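Home & Garden > Gadgets > Long-Term Reviews

Kako Tidy Service, Second Look: Can It Clear a Table Yet?

By Kobina Addo

My first run with the Kako ended in June with a teaspoon in a flowerpot. Since then the company has sent out new software, raised the price from $757 to $798, and changed the word "helper" to "partner" in the manual. I agreed to 2 more weeks of it.

The job I care about is the dull one: clearing a table that people have been using. Factory machines have been picking up the same part from the same spot for years, and very well. A table after lunch has no same spot. It has paper, packets, and things that belong indoors, and someone has to know which is which.

I put most of my hours in on the patio, on a glass-topped table, which is a mean thing to do to any machine that relies on sight. The glass is bumpy and half see-through, and on a bright day it throws the trees back at you. The computer mouse was my standard test. It's smooth, it's rounded, and it has no handle.

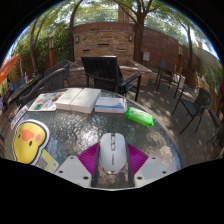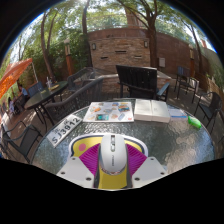 The mouse between the fingers, with the rest of the table still to go.

Over the two weeks I logged 37 tries at the mouse and similar hard, palm-sized objects, and the Kako did fine with most of them. It's slow. I could clear the table, make coffee and drink it in the time it takes to think about a stapler - but it did get the stapler.

Paper is another matter. An open magazine defeats it completely. It pokes at the top page, gives up, and reports the task as done. Soft packets are hit or miss, and it has no idea what's trash. My neighbor Rangi Cartwright runs the packing room at Goodwin over in Cledosbridge, and she says their floor has the same trouble: boxes yes, bags no, and a person standing by for the bags.

The rival Falline unit is faster on boxes but louder, and I wouldn't want it near a glass table.

Good: steady grip on hard things, quiet, easy to wipe down.
Bad: paper, soft packs, the price, "partner."

Verdict: wait a year, unless all you ever leave out is staplers.

Filed under: home robots, chores, outdoor living

Related reviews
Kako Tidy Service: First Look
Falline Unit: Two Months in the Garage
Robot Mops and the Problem of Rugs
Patio Tables That Survive the Winter

We use cookies to remember your settings and count visits. By staying on this site you agree to our cookie policy.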